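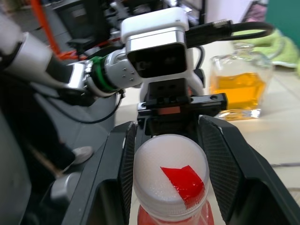

Last updated: December, 16:40

Hosurthorpe shops told to put contents labels on refilled bottles

Shops in Hosurthorpe that sell cordial, vinegar and cooking oil by the refill will have to label every container at the till from the start of next month, under revised trading conditions issued by the town's market office.

The conditions apply to any container of 500 ml or more that is filled on the premises. The label must give the product name, the date of filling, the batch number of the bulk drum and any allergens. Handwriting is allowed if it is in waterproof ink. Containers brought from home are covered in the same way as those bought in the shop.

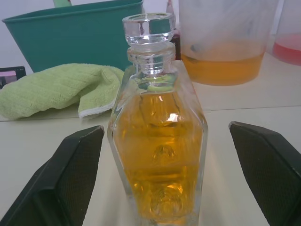 A stoppered glass decanter holding an amber-yellow liquid.

Until now, traders were required only to display the product details on the dispensing tap. The office said this left customers with no record of what they had bought once the container was at home.

Imke Haberkorn, who drafted the conditions, said batch numbers had been the main gap. "If a drum is withdrawn, the shop can take down the tap notice, but the product already sold can't be traced," she said. "A date and a batch number are enough to fix that."

Traders must also keep a filling log for 21 days. Paper and electronic logs are both accepted. 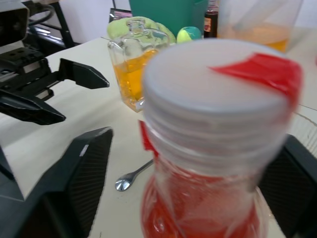

A shop found without a log will first receive a written notice and will then have 3 working days to supply one. After 2 notices in the same year, the refill permit may be suspended.

Zindance, which runs refill counters in Hosurthorpe and Dolton, said its tills could already print the required details. Ocampo, a grocer on the market square, will use pre-printed labels completed by hand.

Dolton has no plans to adopt the same conditions. Copies are available from the Hosurthorpe market office.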